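Workshop notebook: simulation package review
April 2025
Entry by Kastriot Dervishi

The evaluation license for the Livach scene package was activated this morning on the second workstation. The vendor, Zurum, offers the package as a yearly subscription with a library of 632 household and workshop objects and a ready-made arm model. The purpose of this review is to decide whether the license should be renewed when the trial ends in September.

Installation took 65 minutes, most of it spent on the object library. The Faretti plug-in must be loaded first. If it is not, the library opens with no entries and no error message is given. This has been reported to Zurum under ticket 207.
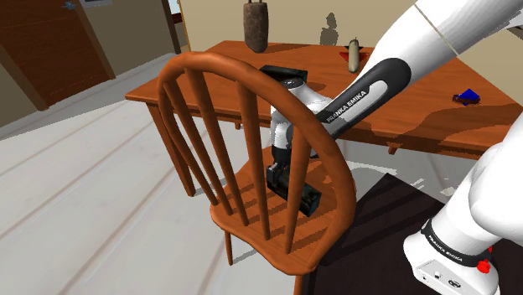
Last modified: April 2025, K. Dervishi

Work today was on the chair and table layout, with the gripper at one end of the dark block above the seat. The spindles of the chair back are the main concern for planning, as one of them crosses in front of the block from this viewpoint. Wood grain and shadows on the tabletop are acceptable for our use.

Contact settings were left at the vendor's defaults. A batch of 2,000 randomized layouts has been queued on the Perić server.

Open items: price for a second seat; export format for joint logs; written terms for use of the object library in published work.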